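Okay, a few people asked what I think of the Clodel hand-held gripper kit, so I'm doing a thread. We've had the two-person set on rental at Trorkotstead since January and I've got opinions (mostly good ones!)

Quick background: you squeeze the gripper by hand, do a chore with it, and the camera on it records the whole thing so you can train a policy on it later. The two-person set is the same tool twice over, plus the sync software.

I pay for this out of my project budget, Clodel doesn't know I'm writing it, and I haven't got a discount code for you. Sorry.

First thing out of the case: the weight. Each unit is 830 grams on our scale with the cable plugged in. Fine for a few minutes! By the end of an afternoon I was bracing my elbow on the table like an old man at a bar.

The fingers are the best part by a mile. I came from the Warnier set, which has flat hard tips, and anything with a rounded end shot out of them like a bar of soap. 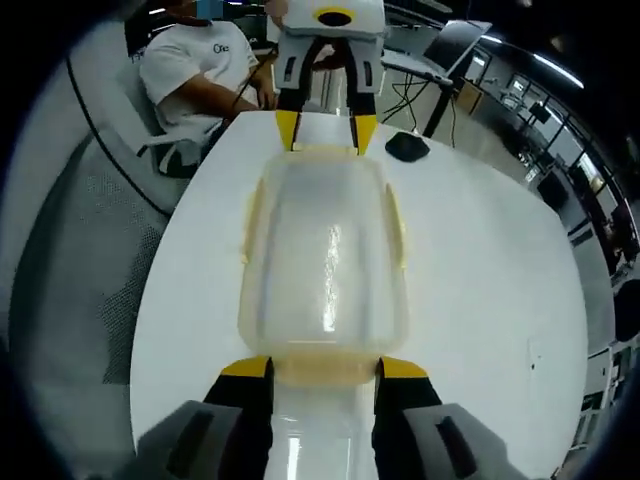 My big question going in was shared carries, where two people each take an end of one object. Most kits are sold for one operator and the multi-user mode feels bolted on. We've been running it on kitchen stuff, and a food container like the one on the round table is a good test, with a gripper at each end and the yellow pads of the near one right up against that curved plastic. Frosted shiny plastic with a streak of light down the middle is also exactly what makes our depth estimates cry, so two birds.

Grip verdict: very happy. I don't have to clamp down hard, and I can feel through the trigger when the other person starts to pull. The Warnier trigger has a spring so stiff you can't feel a thing.

Sync verdict: good once it's set up, annoying until then. You have to start the units in the right order or the clocks drift and you only find out at export. The manual is 50 pages and the start order is in an appendix. An appendix!!

Deirdre Ó Dubhghaill wrote the order on a sticky note and put it inside the lid of our case. We haven't lost a take to drift after that. Clodel, please just print the sticky note.

Cables. So the units are tethered, and with one operator I stopped noticing. With two people reaching over the same table you're always thinking about where your wire is, and you will absolutely drag it over something at some point. I've got mine in a habit now: over the forearm, down past the lap, done.

There's supposed to be a wireless pack coming. The sales guy told me "soon" and then changed the subject, so plan on cables.
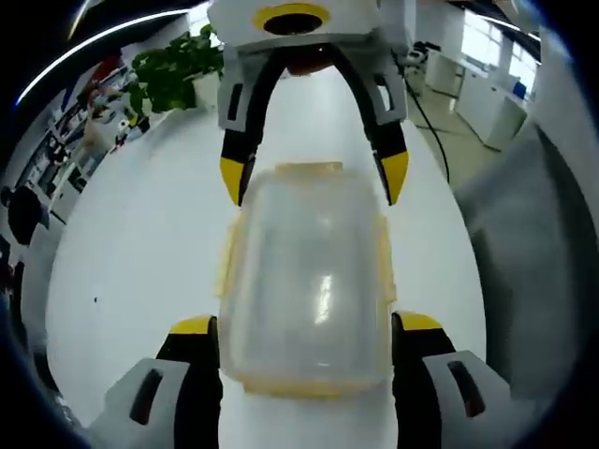
And the export tool really matters more than people think when they're shopping for one of these. Clodel gives you plain video plus a pose file per unit, and you can open both with whatever you've already got. I had our loader working before lunch. With the last vendor I spent a week on a file format that only their viewer could read.

One gripe about the viewer though – it shows the streams one at a time. For a shared carry I want both views side by side, because half the interesting stuff is one person waiting on the other. I ended up writing a little script for it. Happy to share, it's ugly.

Tracking: better than I expected in a busy room. It gets grumpy when the camera is pointed at bare white tabletop with nothing else in view, so we try to keep the rest of the room in the shot. The fisheye lens helps a lot with that.
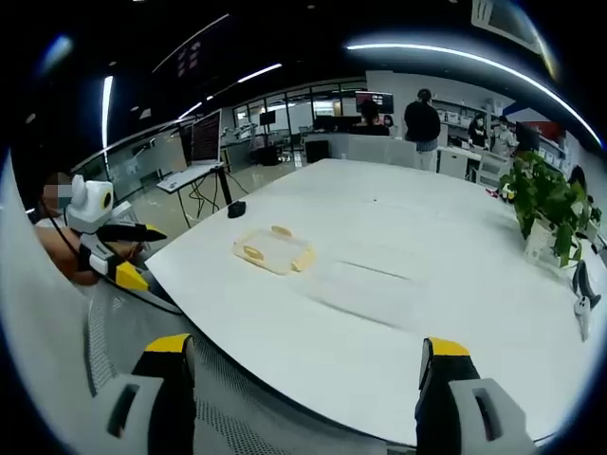

Our table, seen from the near gripper. Wide lens = the whole office comes along.

You also get a feel for how much bend there is in the picture. Our table has straight opinions about itself and the lens disagrees. The calibration sheet in the kit handles it okay, but redo it if you bump the lens. I bumped the lens.

Support: I emailed twice. First answer was a link to the manual (see above re: appendix). Second one came from Aidan Flanagan, who read my log file, spotted a bad setting and sent me the fix the same day. Ask for Aidan.

Money, because somebody always asks. We pay 175 dollars a week for the two-person set. Corrigan quoted us less, but theirs was single units with no sync, and I'd have been lining up clips by hand until I retired.

Would I buy it outright? Not yet. If the wireless pack shows up and they fix the viewer, I'd ask my boss for it tomorrow. For a rental it's been great and we've extended through the end of February 2019.

Who it's for: small teams doing tabletop work who want two people in the same take. If you're working solo, get one unit and skip the sync license, you won't touch it.

Couple of replies already asking about left-handers. The trigger sits in the middle, so either hand is fine. The cable exit is on one side though, and Deirdre (lefty) says it rubs her wrist. She wraps a bit of tape around it.

I'll add to the thread after we've tried the soft tips, they're still in the bag. Script link coming once I've taken my swear words out of the comments.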